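Search stories Enter keyword Search

Janelle Cruzado bought the suitcase in Flornton, the week before her daughter turned four. It cost 34 dollars and the girl slept beside it for a month.

Now it had to go to Wondholm with the rest. Janelle had packed 136 things from the apartment into boxes and written each one down. The suitcase was last on the list.
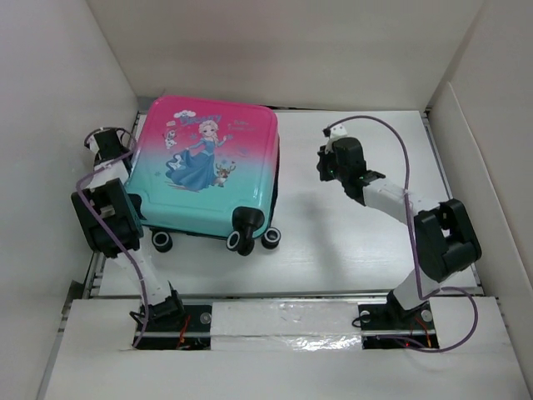
Photo: Reece Horrocks

The princess still had her hand up. The pink had kept its shine, and so had the turquoise down by the wheels.

"She's too big for it," Reece said on the phone. "Give it to the Kuipers kids."

"I asked her. She said no."

"What does she want it for?"

Janelle didn't know. She carried it down to the car – four flights, the elevator was out – and put it on the back seat. Then she unzipped it to check. There was a swimsuit inside, a very small one, and a ticket stub from the ferry.

She closed it again and went back up for the keys.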